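How I Set Up and Look After a Pair of Handheld Grippers for Cloth Folding

I've been running the bed station at Zamholm for a while now, and I keep answering the same messages about it, so I'm finally putting the whole routine on one page. It covers the two handheld grippers we use for recording shirt handling: how I get them ready, what I check between runs, and how I fix the two or three things that go wrong over and over. If you've got the Prastetska build of these (or something close to it) most of this should carry over. If yours has the older one-piece linkage, skip the section on the pivots.

What you need: a hex key set, a soft brush, lint-free wipes, some low-strength thread locker, label stickers and a pen. That's it! I've seen people show up with a full toolbox and they never open half of it.

Before you power anything up

Pick the cloth first. I like one plain T-shirt with short sleeves and no print, and I keep the same one for the whole session so that if the grip starts acting up I know it's the gripper and not the fabric. Lay it out and get the jaws over it with the fingers wide open.

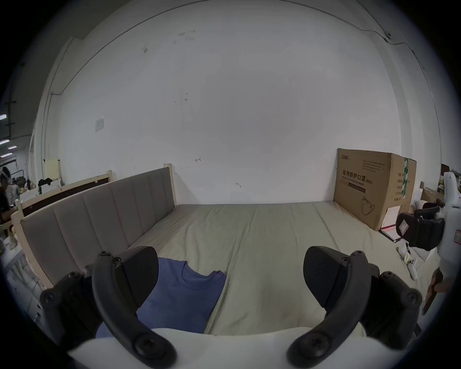

Finger alignment is where I spend most of my setup time, and I'd rather you did too. Open the jaws all the way, hold them over the shirt and look down through the gap the way the gripper camera does. You want the two fingers sitting like mirror images, with the pads angled in by the same amount. The round crew neck on the blue shirt is a handy thing to aim at here, as you can slide the gap over it and tell right away if one finger is lagging behind the other. If one is, loosen the screw at the base of that finger a quarter turn, nudge it, and snug it back up. Don't crank on it. I did that once and spent an evening drilling out a stripped head.

Steps for the two-hand check

1. Wake both units and wait for the lights to settle. Ours take 18 seconds, and yes, I've timed it.

2. Check that the labels on the bodies match the names in the recorder. Left is left, right is right. I've thrown away a whole afternoon of recordings over this one, so please just read the labels.

3. Pinch one edge of the cloth in the left jaw and another in the right, lift, and let it sag a bit in the middle. Hold it there and give it a gentle tug outward. The cloth should stay put in both jaws. If it creeps out of one side, that side's pads need cleaning or its linkage is loose (see further down for both). 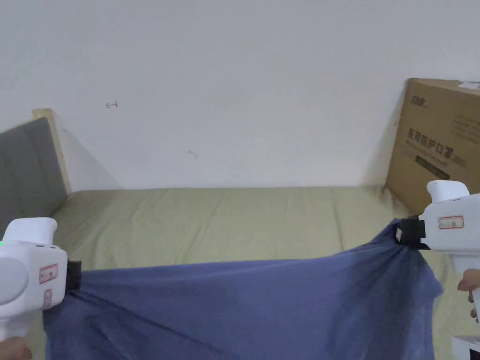 4. Lower the cloth and let go with both hands at the same time. Watch the traces in the recorder. The two jaw signals should open together, and if one is late, restart that unit before you start swapping parts.

5. Put the shirt down and do the closing test one gripper at a time.

The closing test

Squeeze slowly until the fingers touch. What I'm after is tip-to-tip contact, with only a thin gap left further down between the fingers. If they cross, or one tip rides up over the other, the zero is off and the recorder will log a closed jaw as slightly open (or the other way around, which is worse). Close, hold, press zero, open, close again. I do that three times because the first reading on mine is usually junk.
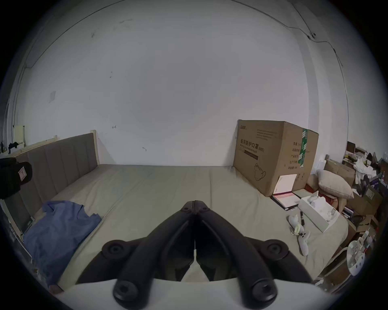 Jaws closed over the bed, tips touching.

Zero value on my right unit normally lands near 443 in the recorder. Yours will be different! Write your own number down and compare it next time. A small drift is fine, a big jump means something has slipped.

Cleaning the pads and pivots

Cotton sheds like crazy, and the fluff goes straight into the joints. Brush out around the pivots first, then wipe the pads with a barely damp cloth. Let them air dry. No oil on the pivots, ever, it just turns the fluff into paste.

Every 2000 closes I take the four pivots out one by one, wipe them, and put them back with a tiny dot of thread locker. Do one, finish it, then do the next. If you pull all four at once the linkage falls apart in your lap and you get to learn how it goes together.

With the pivots back in, bring the jaws together and check the tips again before recording anything. I usually have the other gripper in my left hand at this point so I can feel whether the two triggers pull the same.

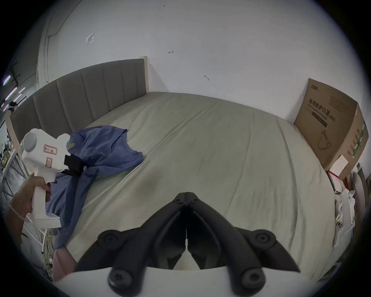 Page last changed: 23 June 2024

Stuff that goes wrong

Jaw feels gritty: fluff in a pivot, nearly always. Brush it before you unscrew anything.

Recorder says error 3191: on the Rezaei recorder I get this when the cable has worked its way partly out. Reseat it, then redo the zero.

Cloth slips on one side only: wipe the pads. If it still slips, swap the pads between the two grippers and see whether the problem moves with them. If it does, order pads. We get ours from Fasham and they fit without trimming.

Tips don't meet after a pivot job: you probably tightened one side more than the other. Back both off and bring them up a little at a time, going back and forth.

I still need to add a part about swapping the trigger spring. I did my first one in December and didn't take notes, so that'll have to wait until the next one goes.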